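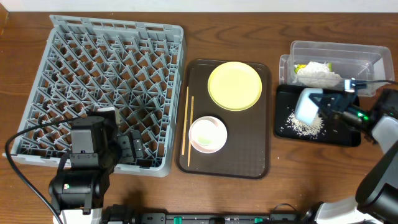

What Happens to the Dishes? A Semester of Looking at How Our Dining Hall Uses Water
Final project report, Intro to Environmental Studies
By Candela Carrasco, with Tianyou Li and Iñaki Villalobos

Okay, so I should start by saying that this was not our first idea. Our first idea was to do something on the creek behind the Setero dorms, and we got as far as buying test strips before our instructor, Ms. Mateos, pointed out that the creek is dry for most of the semester. So we switched to dishes. I was kind of annoyed at first (I had already drawn a map of the creek!) but I ended up liking this one a lot more than I thought I would.

The question

We wanted to know how much water goes into cleaning up after dinner, and whether people in the shared kitchens at Setero use more or less of it than the big dining hall at Bevbridge does for the same number of plates. Tianyou was sure the dining hall would be way worse. I thought so too. Iñaki said he had no opinion and wanted to see numbers, which is very Iñaki.

What we did

For the dorm kitchens we put a sign-up sheet on the fridge and asked people to let us watch them wash up. You'd think that would be a hard sell, but 12 people signed up in the first evening, mostly because Tianyou promised cookies. Each person washed the same set: four plates, four bowls, four cups and the silverware to go with them, all of it smeared with the same tomato sauce and left for an hour. We plugged the sink drain into a bucket under the cabinet with a piece of hose and measured what came out.

That setup leaked. The first time we ran it we lost a lot of water onto the floor and had to throw that run away and mop. Iñaki fixed it with a clamp from his bike repair box and it held after that, though I still put a towel down every time.

For the dining hall we couldn't exactly put a bucket under the machine. Rodrigo Montoya, who manages the kitchen there, let us come in after the dinner rush around 8:30 and copy the readings off the water meter on the dish line before and after. He also gave us the plate counts for the night. The night we used was in May and they ran 515 plates, which he said was a slow one. He talked to us for almost an hour about soap and I have four pages of notes on it that did not make it into this report. Sorry, Rodrigo!

What we found

I'm going to describe this in words since the tables are in the appendix and they're kind of ugly.

The people in the dorm were all over the place. The person who used the least filled one side of the sink, washed everything, then filled the other side and dipped. The person who used the most left the faucet running full blast the entire time and also sang, and used more than 4 times as much water for the exact same dishes. The dishes came out looking the same. Ms. Mateos held up a plate from each of them and couldn't tell which was which.

The dining hall beat almost everyone. Per plate, the machine used less water than all but the two most careful people in our group. I was really surprised by this and made Tianyou check my math twice. Part of it is that the machine catches the rinse water and uses it again for the next wash, so the same water gets two jobs. At a sink you just watch it go.

But there is a catch! The pre-rinse. Before anything goes in the machine, somebody sprays the food off with a hand sprayer, and that sprayer is on a different pipe from the meter we were reading. We didn't find this out until our second visit. So our dining hall number is too low, and we don't know by how much. We tried to estimate it by timing the sprayer with a phone and filling a pitcher, and if we add that in, the machine lands somewhere in the middle of our dorm people. I put both numbers in the appendix and you can decide which one you believe. I believe the second one.

The survey part

We also did a survey, which was Tianyou's section, but he had a chemistry final so I'm writing it up. We sent it to everyone in the Setero and Cuesta buildings, up to 500 students, and got back a lot fewer than that. The biggest thing that jumped out was that most people think the sink is better than a machine. People also wrote long comments about their roommates. One just said "he soaks a pan for nine days and calls it cooking." We did not have a category for this.

We asked if people would change how they wash if they knew the numbers, and most said yes, but I would say yes to that too if someone handed me a survey. We didn't go back and check. If I had another month that's the first thing I'd do.

Problems

The sauce dried differently depending on the weather. On one rainy evening it barely dried at all and those washes were way easier, and we should have kept everything in the same room with the window shut. Also, people knew we were watching. I think at least a few of them were on their best behavior, and one admitted it.

The other thing is hot water. We measured how much water people used but we didn't measure how hot it was, and heating it takes a lot of energy. Iñaki wanted to do this from the beginning and I talked him out of it because we only had one thermometer. He was right and I've told him so (it's in writing now, Iñaki).

Who did what

Iñaki built the bucket setup and did the meter readings. Tianyou made the survey and the cookies. I ran the sink tests, did the math and wrote this up. Thank you to Rodrigo Montoya for letting us stand in the way, and to Ms. Mateos for the extra week.

The appendix has the raw numbers for every wash, including the leaky one, which is crossed out.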